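Takács Music Library Opens a Desk for Loose Pages

Players invited to return what they borrowed, and to collect what they forgot they lent

VUNTON, June. The Takács Music Library will open a Loose Pages Desk this month, giving local players a place to bring single sheets of music that have become separated from everything that once made sense of them. The library holds 3,015 such pages at present. They came out of piano benches, cello cases, a filing cabinet marked "Insurance" and the bottom of a great many tote bags.

The desk is on the second floor, past the choir folders. Visitors may bring in any stray page, in any condition short of glued to another page. Staff will try to match it to a set. If it belongs to Takács it goes back on the shelf with no fine and only a short look. If it belongs to someone else, the library will try to find them, and has been practicing its tone of voice for the phone call.

"Most missing pages are second pages," said Kálmán Farkas, head of lending. "The first page has the title on it, so people feel guilty and bring it back. The second page has no title. It could be anyone's."

A trial run last winter reunited 231 pages with their proper sets, among them the last page of a wedding march that the town's organists had been ending from memory, each in his own way. The library has offered to lend the printed ending to all of them. So far one has asked for it.

How it works

Pages are looked at one at a time, on a stand or held up to the light, and checked for key, page number, paper size and pencil marks. Pencil marks are the best clue. A viola part that once carried the words "DO NOT COME IN HERE" was placed in under a minute by its former owner, who had come in there.

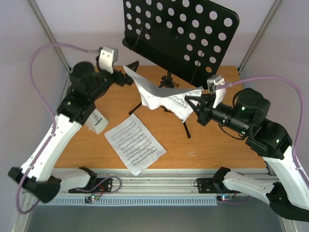

Viktória Fekete would prefer that people stop writing their shopping on the back of things. She has no objection to bowings, fingerings or breath marks, and says a rude drawing of a conductor can help date a page to within a season or two, but a list with eggs and dish soap on it tells her only that somebody was out of eggs and dish soap.

Pages that cannot be matched will be kept for one year in the Huvisier Room, which has a long table, good lamps and a radiator with opinions. After that they will be bundled and sold for 50 cents a bundle as sight-reading practice. Buyers should expect sudden changes of key, instrument and century.

Stand check

The library will also look over folding music stands during desk hours. The stand fund, paid for by a small gift from Honeck, a hardware store on the same street, covers replacement wing nuts and rubber feet. It doesn't cover stands that have been driven over. Players who own a stand that slowly sinks during long rests are asked to bring it folded, if it folds.

"Mine has been sinking since I joined the band," said Gyula Vida, second clarinet with the Vunton Town Band. "I used to think I was getting taller."

Visiting the desk

The Loose Pages Desk will be open weekday evenings until 8 p.m. throughout June. No appointment is needed. Please bring pages flat, in a folder or between two pieces of cardboard. Pages rolled into a tube will be accepted but will have to spend the night under the encyclopedias.

Library members and non-members are equally welcome, as are those who stopped being members over a misunderstanding about a hymnal. The hymnal has been found.

Press contact: Botond Mészáros, Takács Music Library, Vunton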